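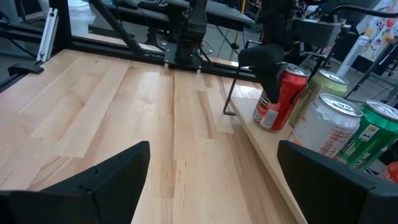
People know what they like, so why not just ask them? Stivness sent that back when the talk title went around, and I'm going to read it out word for word, as it's the best case for the other side and it fits on one line.

My reply, which I'll also read: they know what they like at dinner. A taste test isn't dinner.

**Title slide.** "Three sips and a clipboard: what taste tests leave out." Don't apologize for the title.

## Opening (keep it short)

- Start with the Tundby ginger soda. Most of the room will have heard the radio ad: "preferred by shoppers." Ask for hands: who remembers what it was preferred *to*?
- Wait. Let the silence go on longer than feels comfortable.
- Then say it: the ad never says. I wrote to Tundby and got a polite answer with no answer in it. The second letter got a coupon.
- I don't think they're lying. I think somebody ran a test, somebody else wrote a summary, and a third person wrote an ad from the summary. By the end it could mean nearly anything.

Water is on the left side of the podium. Drink some here.

## What a claim needs before I'll listen

Go slowly. People write this part down.

- Preferred to what? To last year's recipe, to a rival, to a flat sample that had been sitting out since morning?
- How many people, and where did they come from? The Gandov iced tea study had 1,576 tasters, and that number is in very large type on the box. In much smaller type: all of them were members of the Gandov rewards club.
- Say it plainly. That is a big survey of people who already buy the tea.
- Could they say "no difference"? In the Gandov test they could not. Two cups, pick one. If you can't tell them apart you still have to point at something, and your shrug gets counted as a vote.
- Who poured, and did the person pouring know which was which?

The last one gets pushback every time. Someone will say a server's face can't change how a drink tastes. Maybe so. I'd still like the server not to know. It costs a roll of masking tape.
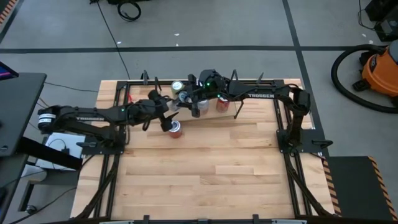
Order matters too, and it's the cheapest thing in the world to get right. The first sip of anything sweet tastes sweeter than the second. If the house brand always goes first, or always second, the test has a thumb on it. Swap the order for half the tasters. Ask any company whether they swapped, and listen for how long it takes them to find out.

Then temperature. Cold hides sugar. A drink served warmer than its rival is being asked a harder question. I have read a lot of test summaries for this talk and very few mention temperature at all.

## The kitchen version

*This is where I tell them about doing it at home. Don't oversell it.*

- Ran it in December at my own kitchen table. Two store colas, plain paper cups, 24 pours, order shuffled with playing cards.
- I was sure I could tell them apart. I said so beforehand, out loud, to family.
- I got 10 right. Flipping a coin would be expected to do slightly better.
- What bothers me more than the score: I felt certain on nearly every cup, including the wrong ones. I wrote "easy" next to a miss.

Pause for the laugh if there is one. Move on if there isn't.

Caution to self: this proves very little. One taster, two drinks, a head cold that may or may not have been gone. Someone will say so from the floor and they'll be right. The honest claim is that *I* couldn't do it that night. I'm not going to tell a room full of strangers that they can't.

If asked whether the two colas are "the same stuff," say I have no idea. Failing to tell two things apart doesn't make them one thing.

## Sips and glasses

The part I'd keep if they cut my time.

A taste test measures a sip. What people buy is a glass, and then another glass the next day, and then a habit. A sweeter drink has a head start in a sip. Whether anyone wants a whole pitcher of it is another question, and a slower one, and it doesn't get asked much. Slow questions cost money.

- Requena tried the slow version with its lemonade. They sent households a case of each recipe in plain labels, then came back and looked at what was left.
- The recipe that won at the tasting booth was the one left in the garage.
- I like this story a great deal, which is a reason to be careful with it. I have it from a trade newsletter and haven't seen the data. **Say that out loud.** No giving Requena a free pass because they happen to agree with me.

Possible objections to the take-home method, so I'm not caught flat:

- Guests drink it. Kids drink it. Fridge space decides which case gets opened first.
- People who agree to take two cases of lemonade home may just like lemonade.
- Plain labels make some people suspicious, and suspicious people pour things down the sink.

None of these kill it. All of them make it messier than the newsletter let on. 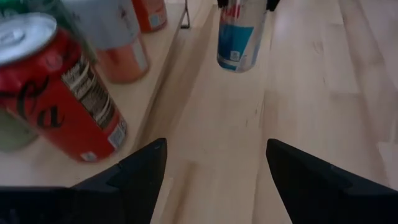
## What I'd ask for instead

Tone check: I've been grumbling for most of the talk. Offer something.

1. Print the question next to the result. The exact words the tasters heard.
2. Print how many said "no difference." If they weren't allowed to, print that.
3. Say who recruited the tasters, and from where.
4. Say whether the order was swapped.
5. Say how many tests were run before this one. A company that runs six and prints the winner has told you about its patience.
6. Keep the raw sheets for anyone who asks.

Item 5 is the one they'll resist. Stivness already has — their note says unpublished tests are "internal learning." Fine. Then the published one should be internal too, until I know how many siblings it has.

## If there's time

- The wine question will come up. I don't do wine. Same rules, more adjectives.
- "Doesn't this make every survey worthless?" No. A well-run test with a dull result is worth having. I'd happily stand up here and read out dull results. Organizers keep turning that talk down.
- Handout is the list of six, one side of paper, big type. Leave the stack by the door and don't hand it out until the end or they'll read it while I'm talking.
- Projector clicker sticks on the back button. Bring the spare.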